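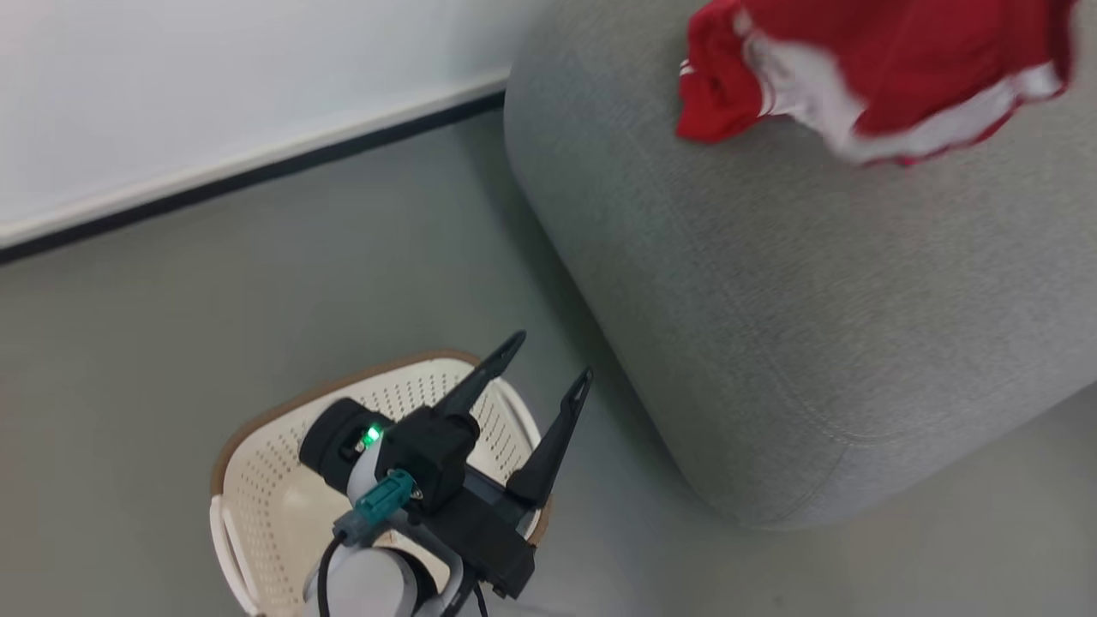

Home | Contents | Previous | Next
May – by Maritza Mamani
Print | E-mail

Chapter 23: Budgeting for a Laundry Arm

The price of the arm is the easy part. Brema paid 2,125 for grippers, then found 372 more was needed for cables.

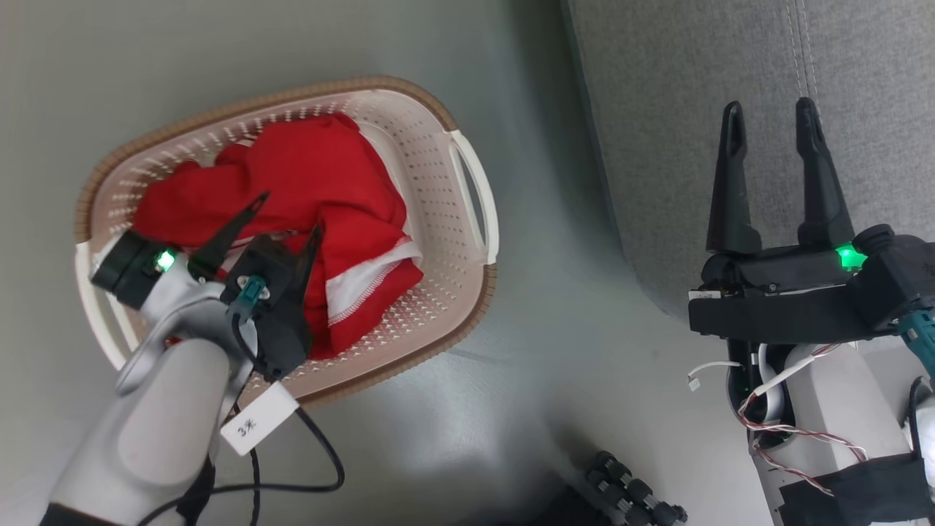 Fig. 23.1 Two grippers, with a red garment in the basket.

List spares before you ask for quotes – fingers, connectors, straps. Allow 30 days for delivery.
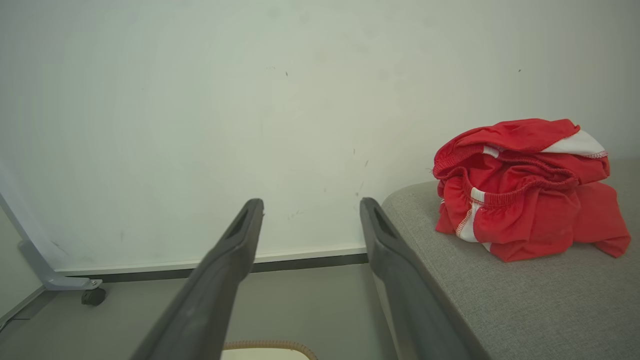
Fig. 23.2 Gripper fingers open, red garment on the grey seat.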